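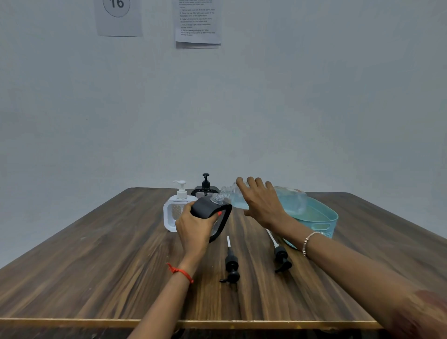 **Decanting** is the transfer of a liquid from one container to another, usually from a large bulk vessel to a smaller one used for storage or dispensing. In chemistry the word has a narrower meaning: drawing a liquid off a settled solid, or off a denser liquid, without disturbing the lower layer. Household and commercial decanting seldom involves separation of this kind.

## Flow behavior

When a full bottle is inverted, liquid leaves through the neck while air enters through the same opening. The two streams compete, and the flow breaks into pulses known as *glugging*. Tilting the bottle only part of the way leaves an open channel above the liquid, so that air enters continuously and the stream stays smooth.

Viscosity affects both rate and control. Thin liquids such as water or alcohol respond quickly to a change of angle, while syrups and concentrated detergents lag behind it. At low flow rates a thin liquid may cling to the outside of the lip and run down the wall of the bottle – the so-called teapot effect. A sharp rim or a water-repellent coating reduces it.

## Equipment

Funnels are the most common aid. A vented funnel has ribs on the outer surface of the stem, which keep a gap open for displaced air. Siphons and hand pumps are preferred for drums and other vessels too heavy to lift.

## Refill trade

Sale by refill from bulk stock is common for cleaning products. The Porell chain, founded in Womidden, opened with a single counter and 60 product lines. Its records list 1,545 refills in the first year and 3,151 in the second. Li-hua Poon's survey of the trade, *Stubbs and Porell: Two Refill Systems*, attributes most losses to overfilling.

## Safety

Containers should be labeled with their new contents. Residue of one cleaning product can react with another; bleach mixed with ammonia or acids releases toxic gas. Food and drink bottles are unsuitable for household chemicals.

## See also

- Siphon
- Surface tension
- Viscosity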